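Print this article | E-mail to a friend

The small end of the cleaning

By Yu-ting Kuo

When I moved to Furnolside I had one suitcase, and the flat had a marble floor. I did not know yet what this meant. In my parents' home the floor was dark wood and it forgave everything. A pale stone floor forgives nothing. Every hair, every crumb of toast and every leaf that comes in on a shoe is there in the morning light.

My first neighbour, Mrs Wattimena, cleaned hers with a hand broom and a long-handled dustpan, two times a day, and the whole job took her four minutes. I had bought a vacuum cleaner for 154 dollars. It lived in the cupboard, its cord was too short for the hall, and it was so loud that I felt ashamed to use it before nine. By March I was borrowing her dustpan.

Since then I have become interested in how other people sweep, and for this article I visited homes in Furnolside and in Plustside, across the river. I asked to see the cleaning things, and this made some people laugh. But most of them have a strong opinion about brooms.
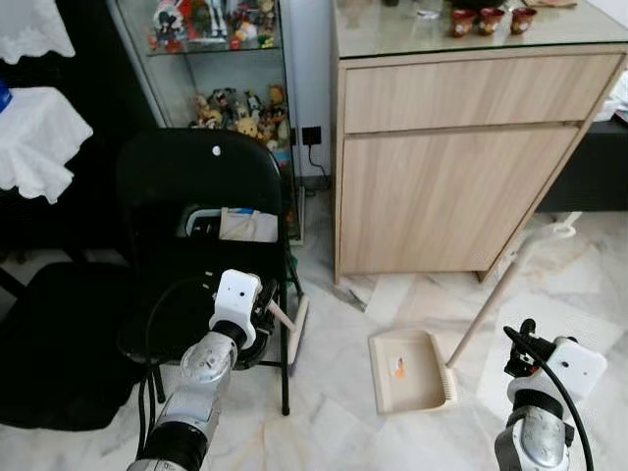
The dustpan on the marble, between the folding chair and the oak-coloured cabinet.

What I like in a pan of this kind is the serrated edge. You pull the bristles across it and the fluff stays behind, so you do not have to pick it off with your fingers. My aunt used an old comb for the same purpose and kept it on a nail beside the back door.

The long handle matters also. With a short one you must bend for each little pile, and after a whole room your back will remind you. With a long one you stay more or less upright and only the broom hand goes low. Tall people told me they would pay double for this. The pole should be light, and it should sit firmly in its fitting, because a loose one turns in the hand just when the pan is full.

Then there is the furniture. Dust likes the legs of chairs. A folding chair is a good thing to own on a hard floor, as you can lift it away with one hand and sweep where it stood. A cabinet is more difficult. Mrs Wattimena goes along its bottom edge first, drawing everything out to the open floor, and only after that does she bring the pan.

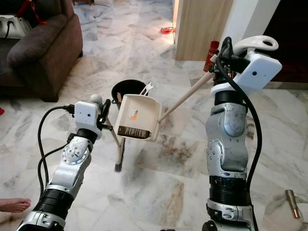 The meeting of broom and pan is where most people lose patience. There is always a thin line of dust that stays in front of the lip. The trick, as I was taught it, is to move the pan back a little, sweep again with short strokes, and repeat until the line is gone. A rubber strip on the lip helps very much on stone, for it lies closer to the floor than bare plastic does.

Empty the pan often, and carry it level. I have walked proudly to the kitchen with a full pan and left half of it in the hall.

As for the brooms themselves, soft bristles are better for fine dust and stiff ones for crumbs and grit. Wash them in warm water with a little soap and hang them with the bristles down. A broom that stands on its bristles in a corner will be bent by winter - and a bent broom only pushes the dust from one side to the other.

I gave the vacuum cleaner to a colleague with carpets. She is very pleased with it.

Related articles
Re-covering a sofa without a sewing machine
Glass tops: what scratches them and what does not
A second life for my mother's Kenwood mixer
Letters: your replies on wooden spoons

Print | E-mail | Contact the editors | Copyright Plustside Home Magazine | Back to top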